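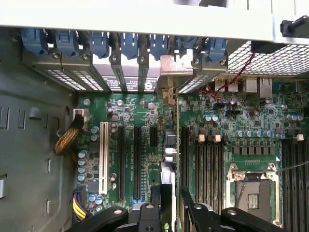 2024-08-14

Podach, the hostel above the bakery. Day four, or day five if you count the day I spent walking to the wrong trailhead, and my feet do count it.

I had meant to write every evening. The notebook was bought for it, with a waterproof cover and a loop for the pen, and so far it contains a grocery list and a drawing of a cow. Tonight there is a table, a lamp, and a smell of bread coming up through the floorboards, so I have run out of excuses.

The stage from Stamum is given as 16 miles in the guidebook. I would like to meet the person who measured it, possibly with a piece of string on a kitchen wall. The first hour was kind. The path goes out past the mill and along the river on the flat, under alders, with benches placed for people who have not yet earned them. I sat on one anyway. Two women with matching red packs went by and wished me a good rest, which I took to be friendly for a good mile before I began to wonder.

After the footbridge it goes up. The book says "the trail now climbs steadily through mixed woodland," and I have learned over these few days to translate. "Steadily" means without stopping. "Undulating" means up. "A short pull" means that you will sit on a rock at the top of it and think about your life. The guidebook to this trail was written by somebody with enormous calves and I have begun to dislike him personally.

Had the cheese at the top of the woods. It had been in the lid of the pack since Stamum and had taken on the shape of the first aid kit.

From there the way crosses open moor for most of the afternoon, and I'll admit it, grudgingly, with a blister on each heel: it's glorious. There is a line of cairns, each just visible from the last, and heather on both sides, and a wind that has come a long way and is not going to go around you. I saw no one for two hours. I sang a bit. A sheep got up and left.

The chapel stands where the old road crosses the trail. It's supposed to be where the saint's bones rested for a night on their way to Grorkham, and there is a stone inside with a hollow in it, worn by hands. I'm not religious, and I put my hand in it with the look of someone checking the plumbing. Cold, very smooth. I stayed longer than I meant to. Someone had left a pair of insoles on the window ledge, either as an offering or to dry.

There is a visitors' book. I read back as far as January, when a single person had come through, in snow, and written "Windy." I've been admiring that person all evening. I wrote three lines about silence and the centuries and wanted to tear them out before the ink was dry.

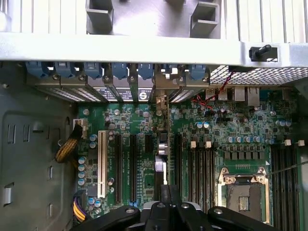 The descent into Podach is where it went wrong, in a small way. The waymarks are yellow shells on wooden posts, and they are excellent right up to the point where two tracks meet beside a cattle trough, and then there isn't one. The book says to "bear left at the obvious fork." I bore left. Left was a farm. A dog came out to explain this to me at some length, and I walked back up to the trough with as much dignity as can be managed in gaiters, and found the shell on a post lying flat in the nettles, pointing at the sky.

I stood it up again and wedged it with stones. It may be pointing the right way. I did my best.

So I came in late, after the shop had shut, and supper was what the hostel had in its cupboard for people like me, namely a tin of lentils and a sign asking for coins in the jar. The red pack women were already washed and eating something with herbs in it. They'd gone right at the trough without a thought. One of them is doing the trail for the third time. She told me that the stretch after Arnaud is "where it really starts," and I nodded and went on eating my lentils.

562 miles in all, door to door, if you start where the pilgrims did. I didn't. I started at the bus station, and I'm doing the last 49 of them, which felt modest when I booked it and feels now like a figure out of Exodus. The certificate at Grorkham requires only 30, stamped, so there's a version of me who planned this better and is lying in a bath.

Stamps so far: Stamum (church porch, ink pad nearly dry, a faint gray smear), the mill, the chapel (lovely, a little bird), and this hostel, where it turned out to be kept in the drawer with the forks. I have put the bird on the inside cover as well. I'm told this isn't allowed.

Feet. Left heel bad, right heel worse, the small toe on the right not worth discussing. I've taped both and have washed the gray socks, which are hanging from the window catch and will not be dry by morning. That leaves the thick ones. I brought the thick ones for the cold and it has not been cold once. The rain jacket has likewise been carried the whole way as a kind of passenger. Also in the pack and not used: the stove, the second book, the whistle, the travel chess set. What did I imagine? Who was I going to play, up there, the sheep?

Tomorrow is Arnaud, by the ridge if it's clear and by the valley road if it isn't. The bakery starts at four and the woman at the desk says guests always complain about the noise until they've tried the rolls. I've asked for two. Early start, out by seven, new tape on both heels, and find out whether that bus she mentioned stops anywhere near the bottom of the ridge. Only out of interest.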